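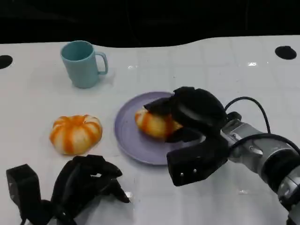 Gesto, the planning software developed at Udard, is now in its fourth release. Its lead engineer described the central change as a separation of duties. "The planner selects the grasp, and the controller decides how firmly to close," the engineer said. The controller runs at 100 cycles per second.
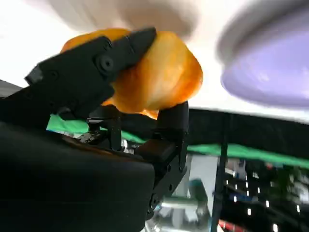 ## Perception at the wrist

"Close to an object, we give the wrist view more weight," the engineer said. Grorik, the logging tool, stores 40 fields per attempt.

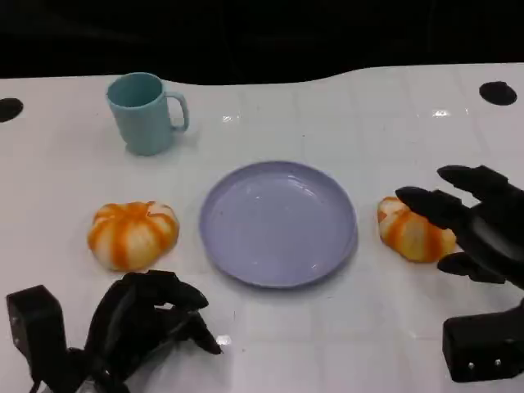 *Ezeani Group, Motion Software Department*

The group plans to replay 1,000 logged attempts before the November release.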